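Materials Storage and Handling, Unit 9
Small Parts in Open Bins
Notes by Edem Arthur

Open-topped metal bins suit short solid stock that will be handled one piece at a time. This unit covers bin form, the resting position of blocks, and wear.

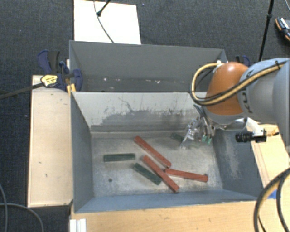 9.1 Bin form
Walls that slope down toward the floor reduce the usable base area. Capacity should therefore be computed from the base and the rim together, never from the rim alone. For the class problem, take a wall height of 130 mm and a fill limit of 100 mm.

9.2 Resting position
Elongated blocks seldom settle parallel to the walls. A bar lying on a diagonal blocks more floor than its own footprint, and bars whose ends gather at one point are harder to separate than bars lying side by side. Pieces close to a wall allow access from fewer directions – treat these as a separate case in your sketches.

9.3 Color sorting
Red and green stock may share a bin during an exercise. For storage, use one color per bin and place the bins one behind the other.

9.4 Wear
Scuffs and fine scratches on a metal floor are surface wear and need no action. Dents, raised edges and loose rims are defects. Record them on the Ibarra sheet with the bin number.

Exercise
Draw a bin in plan view with 10 blocks at rest. Mark the free floor area and state the order of removal. Submit the drawing to Duván Muñoz by Mar 18, 2019.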